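About Brabec

Brabec is a small sewing school on the second floor of the old Cunach building, and we love what we do! We teach people to make clothes they will really wear, starting with a straight seam and going as far as they want to take it. We opened with 8 machines and one very long cutting table. The table is still here, scratches and all.

Most of our students have never threaded a machine before. Some come with a grandmother's pattern in an envelope, some come with a pair of pants that never fit right, and plenty come because a friend signed them up. Everyone starts with the same project, a lined drawstring pouch, and goes home with it the first night.

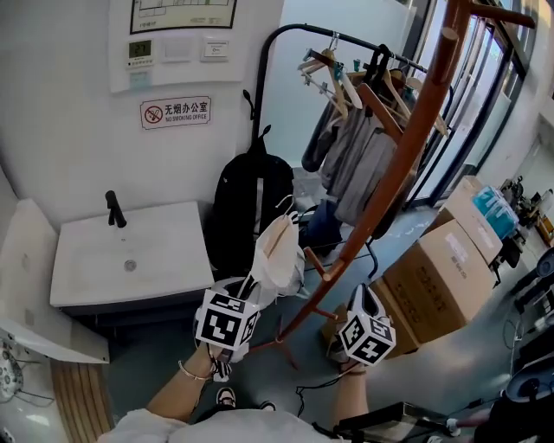
Our beginner course runs eight weeks, with 12 students at most, and after the pouch we move on to an elastic-waist skirt, a simple shirt, and a project you choose yourself. Bags are a favorite for that last one, and we're always happy to see it. A plain white cloth bag like the one hanging from the wooden coat stand is a great thing to copy: you learn to box a corner, you learn to attach a handle so it holds, and then you have something to carry your groceries in. After that come zippers, which scare everybody for one evening.

The fabric room is open to students all week. We buy most of our cotton and linen from Drastovden, a mill that sells us the ends of rolls, so the colors change all the time and we can't promise to have the same green twice. Remnants go in the bins by the stairs - help yourself, there is no charge for anything under a yard.

In September we start a new evening class in pattern drafting. It uses the Nornach method, which is slow at first and wonderful once it clicks. Bring a notebook, a sharp pencil, and a ruler longer than you think you need.

Contact: Brabec Sewing School, Cunach building, second floor. Phone extension 2497. Copyright Brabec. Back to top

Comments

stitchwitch12: Took the beginner course last winter and I've made three skirts since. My zippers are still crooked but they zip!

Marlow Street mom: Is the drafting class ok for someone who has only done quilts?

hemline_h: Do you ever get wool ends in? I'd come by for those.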